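The Apartment Over the Bakery

The radiator in apartment 505 had a voice, and by the second week of December my grandmother had decided it was Italo Pellegrini's.

Italo had lived there for 62 years before us, or before her, I should say, because I was only staying until I found a place of my own (a thing I had been saying since the spring). He had gone to live with his daughter by the sea, perfectly well and cheerful as far as anyone knew, so there was no reason at all for him to be haunting the heating. But the pipe would knock and then give a long, put-upon sigh, and Grandma would look up from her crossword and say, "Yes, Italo, I know, it's the knees."

I should explain that she had never met him. She had only met his things. He had left behind a coat hook shaped like a goose, a drawer full of string, and a jar of buttons so heavy I needed both arms to get it down from the closet shelf. She would not let me throw out any of it. "He might come back for it," she said, and she dusted the goose every Saturday.

The letters started because of the buttons. She was missing one from her good green cardigan, and she found its match in the jar, or near enough, and it bothered her to take it without asking. So she got his new address from Mrs. Meireles downstairs at the bakery, who had everybody's address, and wrote to him on the blue paper she saved for births and funerals. She enclosed 60 cents for the button. I told her that was a high price. She told me it was a very nice button.

His answer came nine days later, with the coins taped to the back of a postcard. He wrote that the button was off a coat he had worn to the movies with his wife, that it had been wasted in a jar, and that he would consider it a favor if she wore it somewhere with music. Then, squeezed in at the bottom where the stamp nearly covered it, he asked if the radiator was still complaining.

Well, you can imagine. She read that line out loud to the radiator itself, and I swear it knocked.

After that the mail went back and forth all through the holidays. He told her which window stuck and how to talk it open. She told him that Mrs. Meireles had changed the almond cake and that it was a mistake, and he wrote back in such distress over the cake that she carried the postcard downstairs, and the old recipe was back on the counter by the weekend. I was sent out for stamps so often that the man at the post office began asking after my family.

In the new year there was a concert at the library, a cello and a piano, free admission. She wore the cardigan. She sat very straight with her hand over the button, and on the walk home she went slowly and hummed the parts she had liked, and some parts I think she made up – they were better, to tell you the truth.

I put the kettle on when we got in. She took out the blue paper before she had her coat off, and the pipe gave its long sigh from the corner.

"Hush a minute," she told it. "I'm writing to you now."
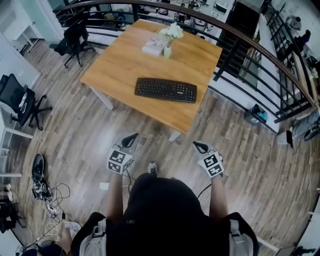 I went down the hall to look for the stamps.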